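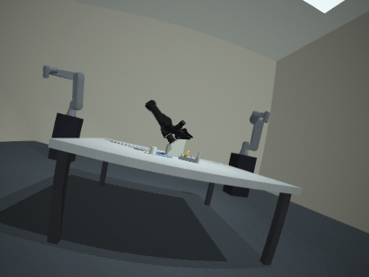
Camera roll in exported views, two-arm bench sim

Theano Bakalis
posted 2024-08-16

Our student project is a simulated lab bench: one table, a microscope, a few small items, and an arm on a pedestal on each side. The scene loads in Larkeo without errors. When I export a still, the horizon slopes down from left to right. The physics looks fine. I let it run for 600 steps and nothing slid off the table. Gravity is set on Z. I need level views for the report, and later the same camera has to feed the pick task (2 arms, 100 trials). Is the room rotated, or only the camera?

drusum_lab

Only the camera. If the room were rotated against gravity, loose objects would drift, and you say they don't. Check three things:

Print the camera's rotation matrix. With Z up, the third component of the camera's right vector should be zero. If it isn't, you have roll.

Check how the pose is built. A look-at function with the wrong up vector produces exactly this. Pass (0, 0, 1) and normalize after the cross product — not before.

Check the Euler order. We had a scene file written as XYZ and read as ZYX. With only yaw set it looked correct. With yaw and pitch together, it rolled.

Fix the pose before you collect any trials. Leveling the stills afterward crops the corners and leaves the extrinsics wrong.

wostex441

just rotate it in an image editor, it's a report

Alexiou

Agree with the first reply. One more case: if the camera is parented to an arm base or a pedestal, it inherits that body's rotation. Move it to the world node and set the pose again. Our club lost most of April to that one. For the pick task, store the camera pose with every trial, so that a bad one can be found later without rerunning the set.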